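Caring for Handmade Ceramics at Home
Guidance for owners of studio pottery and stoneware tableware

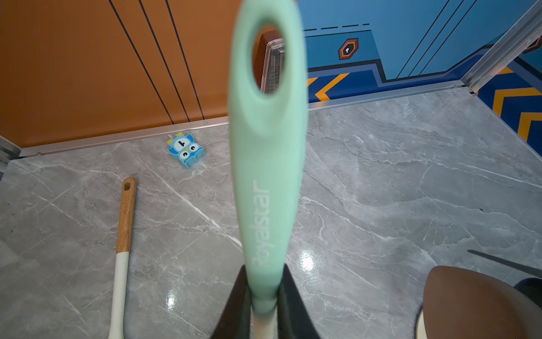 Before First Use

Wash each new piece by hand in warm water with a mild dish soap. Rinse it well and dry it with a soft cloth. Run a fingertip over the unglazed foot ring. If it feels rough, rub it lightly with 400 grit wet sandpaper under running water, then rinse again. A rough foot will scratch wooden tables and the glaze of any plate stored beneath it.

Pieces purchased from the Cerneck studio shop carry a stamp on the base. A circle indicates stoneware that may be used in the oven. A plain bar indicates earthenware, intended for serving only. Pieces without a stamp should be treated as earthenware.

Everyday Washing

Stoneware may be washed in the dishwasher on a gentle cycle, provided that pieces do not touch one another. Earthenware, and any item with gold or silver luster, should be washed by hand. Do not leave earthenware to soak. Water enters through the foot and through fine cracks in the glaze, and the piece may later stain or weaken.

Metal scouring pads must not be used on any glaze. For dried food, fill the dish with warm water, wait ten minutes, and loosen the residue with a nylon brush or a silicone spatula.

Removing Gray Marks

Gray lines on a plate are usually metal left behind by knives and forks. They are most noticeable on matte white glazes, including the Plasoretti dinner range. Make a paste of baking soda and water, apply it with a damp cloth, and rub in small circles. Rinse and repeat if needed. Test the paste first on the underside of the rim.

Tea and Coffee Stains

Place one tablespoon of baking soda in the cup and fill it with hot tap water. Leave it for one hour, then wash as usual. Chlorine bleach is not recommended for crackle glazes.

Oven Use

Place stoneware in a cold oven and allow it to heat with the oven. A dish taken directly from the refrigerator should stand at room temperature for 34 minutes, the period given in the Fedus care card, before it is placed in the oven. Set hot dishes on a dry folded towel or a wooden board. Stone counters and wet surfaces can cause cracking.

Storage

Stack no more than 3 bowls of the same size. Place a sheet of felt or a paper napkin between plates. Cups should be stored upright and should not be hung by their handles for long periods. Lidded jars are best kept with the lid turned over or set slightly open so that air can reach the inside.

Chips and Cracks

A small chip on the foot may be smoothed with sandpaper. A chip on the rim of a cup or plate should be taken as a sign to retire the piece from food use. Household glues are not food safe, and a mended vessel should be kept for display or dry items only.

The Hinojosa workshop accepts broken stoneware for repair in March of each year. Wrap each fragment separately and include the small pieces. The inspection fee is $100 for large platters and is credited toward the cost of repair.

Last reviewed 3rd June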